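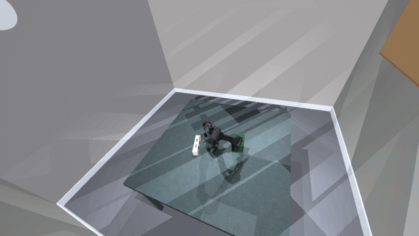

Black arm on the teal tabletop, grey room.

Re-grouting a shower floor, additive or no additive?

teguh_o
25/02/2022
Hi all, first post. I'm pulling the old grout out of our shower floor (small mosaic, set on a mortar bed, previous owner's work) and I'm ready to put new stuff in. The guy at the tile counter in Clemton sold me a bottle of liquid latex additive and told me to use it in place of all the water. The bag of grout says to mix with clean water and doesn't mention additives at all. So who do I listen to? It's plain sanded grout, the cheap kind, joints are wide enough that I didn't want unsanded. Thanks, Teguh

ShahramD
Read the bag again and look for the word polymer. If it's already polymer modified, leave the bottle closed. You'd be doubling up and it can stay rubbery for days. If it's straight sand and cement then yes, the additive helps a lot in a shower.

mrs_khoo_tiles
I'd go further and say take it back and buy a modified grout to begin with. Mixing your own costs the same in the end and you've got two things to get wrong. I've used the Plero one in both our bathrooms and had no trouble.

ShahramD
Sure, but he's got the bag already. And I don't agree it costs the same, not for a shower floor. One bottle does plenty.

teguh_o
Went and looked. No polymer anywhere on the bag, just portland cement, sand, pigment. So additive it is? Full strength, or cut with water?

syaf_s
Half and half is what my uncle always did and his floors are still down after 14 years. Full strength grabs the tile faces so fast you're scrubbing haze for a week!! Ask me how I know. I had a white film on black hexagons that I finally got off with a haze remover and a lot of bad language.

ShahramD
Please don't go by anybody's uncle, go by the back of the bottle. Some are sold concentrated and some are ready to use. If it's ready to use and you cut it, you've paid for milk.

syaf_s
Lol ok, my uncle's floors would like a word. But yeah, read the bottle.

teguh_o
Bottle says undiluted for wet areas. Sorry Syaf. I'll mix small batches and wipe as I go.

RohaniT
Jumping in from the Tramell side of town, we did ours last July and the heat was the real problem. It was going stiff in the bucket in no time. Do 4 or so square feet, wipe, then move on. Two buckets of rinse water, and wring that sponge until your hand hurts. Also don't grout the corner where the floor meets the wall, that wants silicone. I grouted mine and it cracked all the way along.

mrs_khoo_tiles
Agree on the silicone, match the color if you can find it. Still think you should've bought the modified bag :)

teguh_o
Noted on both. Last thing, do I still need to seal it after? The counter guy says no, the additive takes care of it.

ShahramD
Additive makes it less thirsty, it doesn't make it stain proof. I'd seal. Let it cure for whatever the bag says first and keep the shower off.

syaf_s
I never sealed mine and it's fine, just a bit darker by the drain. Up to you really.

teguh_o
Ok, I'll pick up a sealer when I go back for the silicone. Still have the last row by the door to scrape out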